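Iron! What it does inside you

Vitamins get all the attention. Iron isn't a vitamin, it's a mineral, and yes, the same stuff that's in nails and old gates. Don't lick the gate.

Your blood is full of red cells. Far too tiny to see. Each one is packed with haemoglobin (say it: heem-o-glow-bin) and haemoglobin needs iron. Its job is to grab oxygen in your lungs, carry it all round you, drop it off. Muscles, brain, toes, the lot. Then back for more.

Not enough iron? Then your body can't make enough good red cells. You might feel tired. Puffed out on the stairs. Pale, grumpy, can't think straight in maths. Doctors call it anaemia when it gets bad. They can check with a blood test, quick scratch, done. 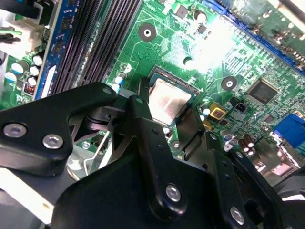
Maarten Van der Linden wrote in to ask whether spinach really makes you strong like in the cartoons. Bit of a let down, sorry Maarten. Spinach has iron in it but your body finds it hard to get hold of. Still good for you though. Eat it.

So where do you get it?

Meat and fish. Easy for your body to use.
Beans, lentils, chickpeas. Baked beans count!
Breakfast cereal, lots of them have iron added. Look on the side of the box.
Dried apricots, tofu, wholemeal bread, eggs (a little bit).

Now a trick. Vitamin C helps you soak up the iron from plants. So orange with your cereal, or peppers with your beans, or tomatos on the lentils. Tea does the oposite, so keep it away from mealtimes.
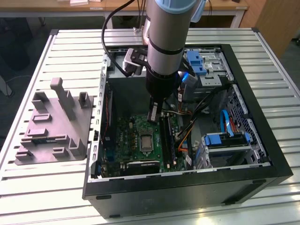 Inside a computer, with the chip in the middle.

Can you have too much? From normal dinners, very unlikely. From tablets, yes, and it can make children really poorly. Never take iron tablets unless a grown-up gives them to you and a doctor or pharmacist has said so. They are not sweets.

Try this: find 2 foods in your kitchen with iron on the label. Write down which has more in 30 grams. Send us your answers and we'll put them up in April.

Words by Wouter Willems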